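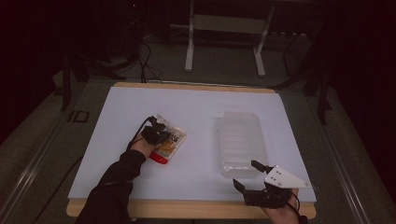
Figure 4.1 A snack bag and a clear plastic container on a white work board.

Chapter 4
Small Packets and Divided Trays

In Chapter 3 we dealt with goods that keep their shape. A can or a carton can be stacked, and the only real question is how high. This chapter takes up goods that do not keep their shape: snack bags, soup sachets, tea envelopes, single servings of sauce, and the many other small packets that fill the lower shelves of a shop or the back of a kitchen cupboard.

A packet has a flat face, two sealed ends and a soft middle. Laid flat, it slides. Piled up, it slides more, and the packets at the bottom are crushed by the ones on top. Put upright in an open box, it slumps as soon as its neighbors are taken out. The usual answer is a tray or container with dividers, so that each packet stands in a slot of its own and its printed face can be read from the front.

By the end of this chapter you should be able to choose a tray for a given packet, set up a work surface, load the tray in a sensible order, and write a slot plan that another person can follow.

4.1 The work surface

Clear the table before you start. Use a plain, light surface, either a board or a sheet of paper taped down at the corners. Printed packets show up well against white, and crumbs or a torn seal are easy to spot. Put the packets on one side and the container on the other, with a gap between them wide enough for a hand to pass. Turn the container so that its long side runs away from you. The slots then lie across your line of sight, and you can work from the far end to the near end without reaching over what you have already loaded.

4.2 Matching packet and slot

Three measurements matter: the width of the packet across its seals, its height when standing, and its thickness at the fullest point. The thickness is the one most often taken wrongly, as people press the packet while measuring it. Let it rest on the table first.

A packet may stand taller than the tray. This is usually an advantage – the top gives you something to hold, and the name stays in view. If more than half of the packet stands above the rim, however, it will lean, and a deeper tray is needed.

In the Mallero stockroom exercise at the end of this chapter, you are given 504 packets of mixed sizes and trays of 20 slots each. Work out the number of trays before reading the notes. A full tray is harder to use than one with a slot or two left free, and your answer should allow for this.

4.3 Loading

Hold the packet near the top seal, with the printed face toward you. Lower one bottom corner into the slot, then bring the other corner down after it. Dividers in light plastic bend easily, and a packet pushed straight down may fold one over into the next slot.

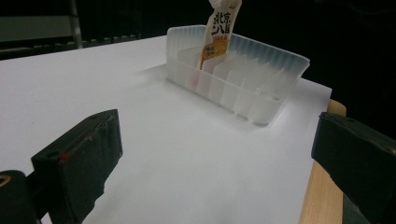
Vasco Bragança, who read this section in draft, objected that the bottom corner rule is too slow for daily work. At Vernon, he wrote, we loaded straight down and simply held the divider back with a finger, and after a week everyone could do it without looking.

Both methods are sound. Beginners should learn the corner method first, and change over when they can load 17 packets in a row without bending a divider.

4.4 The slot plan

A slot plan is a list of what goes where. Number the slots from the far end. Write the product name as it appears on the packet, including any name in another script, so that a person who does not read the language can still match the shapes of the characters.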